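# About the Dhanial Workshop

Dhanial is a shared workshop in Jinatdale where members build robots and small automation projects. Sarla Vishwakarma and Ľudovít Vrabec opened it with one workbench and a secondhand 3D printer. We now have 54 members and 12 benches in 900 square feet.

Most members have day jobs that have nothing to do with robots. You don't need a background in electronics to join, but you do need to take the tool safety class before you use the saws or the mill.

## What we build

Our main group project is Ilik, a tabletop arm with a two-finger gripper. It started in July as a kitchen-table build at Sarla's house and moved here when it outgrew the table. Ľudovít looks after the control code. The parts have cost $2,277 so far — motors were most of that.

Members also bring their own projects. Tandell, a plant-watering cart, lives on the shelf by the door and still needs a better pump.

## Small objects

Ilik's current work is picking up everyday things from a tabletop. Thin items are the hard part, so we spend a lot of bench time on finger spacing and approach angle.
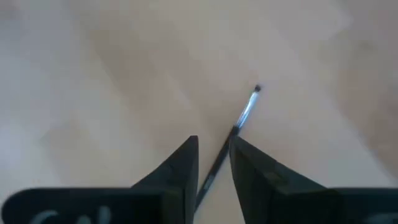 *Wrist camera view: a pen between the gripper fingers.*

## Visiting

Open bench night is Thursday from 6 to 9. Ring the side bell and someone will let you in. Membership is monthly, and bench storage is extra — ask Sarla for a bin.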